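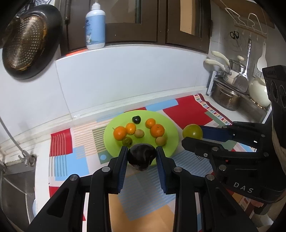 Himness to Release Third Album, "Salt Road Songs," in December

June 22, 2022

The acoustic duo Himness will release its third album, "Salt Road Songs," in December on the Ninell label. The record has 10 tracks, eight of them new and two drawn from the repertoire of older string band players the pair met while touring.

Himness is made up of guitarist Takeshi Sugawara and a fiddle player who performs under the single name Magalhães. They have worked together since meeting at a summer music camp, where both had been hired to teach beginners. Their first two albums were recorded live in one room with no overdubs, and the new one was made the same way.

"We tried a bigger setup for a day and didn't like what we heard," Sugawara said. "The guitar sounded fine. The fiddle sounded fine. They sounded like they were in two different buildings. So we went back to sitting close together and playing until we got one we could live with."

The sessions took place at Kunberg, a former grange hall that has been used for dances and small concerts for many years. The hall seats 125 and has a plank floor that can be heard on several of the tracks, most clearly on "Walk the Mare Home," where Magalhães stamps out the time through the last verse. Three songs were recorded in front of an invited audience on the final night. Applause has been left on one of them.

Sugawara wrote most of the new material on a small-bodied guitar with a low tuning he has used since the duo's second album. He plays slide on two songs and sings lead on five. Magalhães sings the rest, including "Late Ferry," a slow waltz that has been closing their concerts this spring and will be the first single.

The two older pieces are a fiddle tune called "Drake's Landing" and a blues in E that the duo learned by ear from a cassette. Neither musician could find a title for the blues on the tape or anywhere else, so it appears on the album as "Untitled from the Cassette." The notes ask listeners who recognize it to write to the label.

"Somebody knows that song," Sugawara said. "I would like to give it the right name on the second pressing."

The album will be sold as a download, on CD and on vinyl. The vinyl edition leaves out one instrumental so that each side runs at a comfortable length - the missing track comes with the download code in the sleeve. Ninell said it has no plans for a cassette version, although the duo has asked for one.

Himness will play a release concert at Kunberg in December, with doors opening an hour before the music for a tune session open to anyone who brings an instrument. A short run of dates will follow, mostly in libraries, church halls and house concerts. Sugawara said the pair prefers rooms of 60 seats or fewer, where they can play without amplification.

Tickets for the Kunberg concert go on sale in the fall. "Late Ferry" will be released ahead of the album, and Ninell is taking advance orders for the vinyl now.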